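Minutes of the Gitow Allotment Association, Late Summer Meeting
1 September 2024
Posted by the Minutes Secretary

Held in the back room at Sallham Hall, the front room being in use by people who had booked it. Meeting opened at ten past, once the door had been persuaded. Apologies were received from three members and inferred from several others. 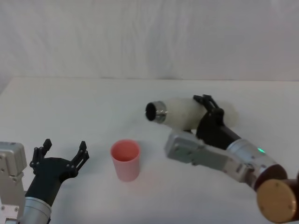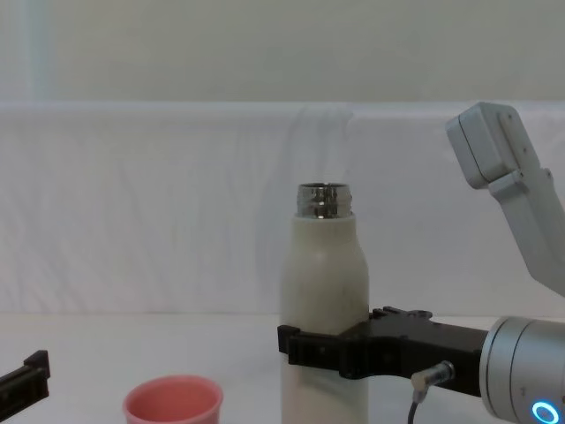 1. Minutes of the last meeting

The March minutes were read. A member objected to the phrase "lively discussion" under Hoses and asked for "discussion." Another member asked for "argument." The minutes stand as written. The word "compost" had been spelled two ways and both have been allowed.

2. Matters arising

The lock on the north gate has been replaced. The new key does not fit the south gate, as the old one did, so members now need two keys, or a willingness to walk around. The chair will get a price for changing the south lock. A member pointed out that this was the plan in March. The chair agreed that it was.

The lost wheelbarrow is still lost. A different wheelbarrow has appeared. Nobody claims it and it has a better wheel than ours, so it was agreed to stop asking.

3. Money

The balance stands at $2,175. Out of this we owe $993 to Dursun Supply for the fence panels along the creek side. The invoice arrived twice and a member asked whether we could pay it zero times to average things out. Payment was approved, once.

Plot fees stay at $90. A proposal to charge extra for plots with afternoon sun was made by a member whose plot has none. No second.

4. Water

This took up most of the evening.

The meter reading was higher than last year. The bed by the standpipe has been described in the past as "naturally damp," and it was suggested that the standpipe has a part in this. One member has been turning it off with a wrench and another has been turning it back on, each under the impression that vandals were at work. They were seated next to each other and have made up.

Agreed:
- The washer will be replaced before the first frost.
- The wrench will live on the hook in the shed.
- Sprinklers left running overnight are still against the rules, including the one that "hardly counts."

A member spoke for some time on rain barrels. The Hunda barrel, bought on the strength of a very nice leaflet, leans. It was asked whether it could be leaned on something. Two members will look at it on Saturday and bring bricks.

5. Pumpkin contest

The rules were read out in full because of last year. Pumpkins must be grown on the plot of the person entering them. They must be weighed without the pallet. The winning weight last year was 134 pounds, and the meeting declined to reopen the subject of the pallet.

It was asked whether squash may be entered. The chair said a pumpkin is a squash. It was then asked whether any squash is therefore a pumpkin. After ten minutes it was agreed that it must be orange, mostly, and that the judge's view of "mostly" is final. There is no judge yet.

6. Slugs

Noted.

7. Shed tidy-up

The shed will be cleared at the end of the month. Anything without a label goes on the free table. The drawer of seed packets will be sorted by a member who believes old seed is fine and checked by one who does not. The half bag of lime has set solid and will be kept as a doorstop.

8. Any other business

A member asked that radios be kept low on weekday mornings. A second member asked which radio. The first said it was a general remark.

The zucchini left on the bench by the gate are free to take. Members are reminded that they may not be left in other people's cars.

A request for a bee hotel was put off until the next meeting so that the wasp question can be dealt with at the same time.

Meeting closed at twenty to ten. Next meeting to be held at Sallham Hall, in the front room if anyone remembers to book it.

Comments (4)

plot by the hedge
For the record my sprinkler is on a timer and the timer is broken. That is different from leaving it on.

Creekside
Can we get the fence people to come back for the last panel? It swings.

muddyboots
I said "argument" because it was one.

two rows of leeks
Is the free table open yet or do we have to wait for the tidy-up? Asking about the blue watering can.

Contact the Minutes Secretary | © Gitow Allotment Association | Back to top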